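Mar 10, 2024 — workshop notebook, mending and sorting

Came in on a Sunday to get ahead of the mending pile and ended up doing mostly laundry admin, so let me write it down while I remember what went where.

Pile first. The bags from Bikholm have all been opened now and weighed in at the door, and the running number in the book is up to 3,389 items since we started keeping the book properly. I've ruled a line under that one in green so whoever opens next can carry straight on from it. Please don't start a fresh page just because the old one looks scruffy, I had to add two lots together last month and got a different answer each time.

The soft play clothes and dressing-up things are still the slowest part of the job. A plain T-shirt goes through in no time, but as soon as something has bits sewn on to it (collars, bands, fuzzy patches, tails, you name it) you have to think about which way up it goes and which bit is going to fight you. I tried three ways of folding those today and I want to get them down before I forget.

Way one, the shop fold, sleeves in and up in thirds. Fine for anything thin. Hopeless for anything with a thick trim because the trim ends up in the middle and the whole parcel rocks about on the shelf like a little boat.

Way two, roll from the hem. Much better! The roll holds its shape and you can tuck the loose end in. My only grumble is that fuzzy patches pick up every bit of thread on the table when you roll them, so brush the table down first.

Way three was Brândușa Pop's idea, which she left on a sticky note for me on Friday: lay the thing flat, pull the stiff part out to one side, and fold everything else towards it. So the collar or the band or whatever it is becomes the edge of the parcel and you can see it from the front of the shelf. I was a bit sniffy about this when I read the note and I take it back.
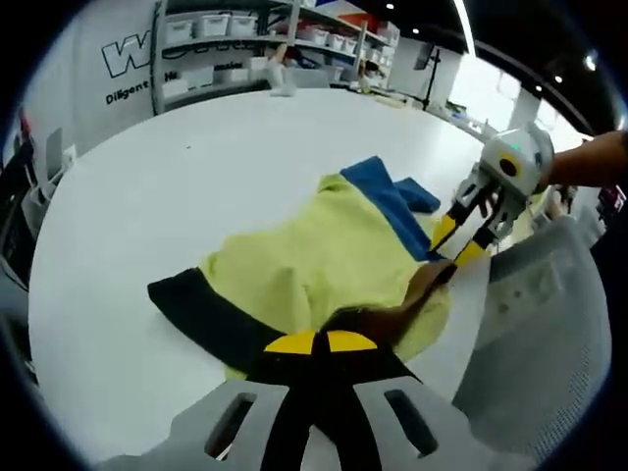 The lime-yellow one with the blue and the black on it is going in the "special" box for now. It's got too many colours to go under yellow and I'm not starting a multicoloured shelf for the sake of one garment. There's a brown fuzzy patch on it as well and I'd like someone to go round the stitching there with a needle before it goes out, just to be on the safe side. I haven't looked closely at the back of it yet.

The round table is good for this, by the way. You can walk round to the awkward corner of a thing without dragging the thing round to you, and on white you spot a stray pin straight away. What it's bad for is stacking, everything I put near the rim slid off sooner or later, so finished parcels go on the side bench please.

Thread. We're down to the last reel of the black Nyaga and there's plenty of every colour nobody asks for. I've written 874 on the order sheet, that's the shade number off the end of the old reel and NOT the quantity — last time somebody read it the wrong way and we had a very odd phone call. The lime is going to be a pain to match. Nearest I could find in the tin was 717, a touch too green in daylight but all right under the lamp. I'd use it on the inside of a seam and nowhere else.

The Elico steamer is spitting again. I emptied it, descaled it, filled it with filtered water and it still left a drip mark on a pillowcase, so keep it away from anything with a nap until I've had the head off. Iron through a cloth in the meantime, lowest setting.

Shelf labels: I redid the top row. Trukach sizes run small so I've put them one size down from whatever the tag says, and there's a strip of tape on the shelf edge saying so. If you think that's confusing tell me and I'll think again, but I was fed up with finding them in the wrong place.

Still to do: pins out of the big cushion and back into the tin, the hem on the grey curtain, the rest of the Bikholm socks (10 odd ones at the last look, I live in hope), and somebody needs to find the good tape measure. I had it this morning. It was round my neck when I made the tea and I haven't seen it since.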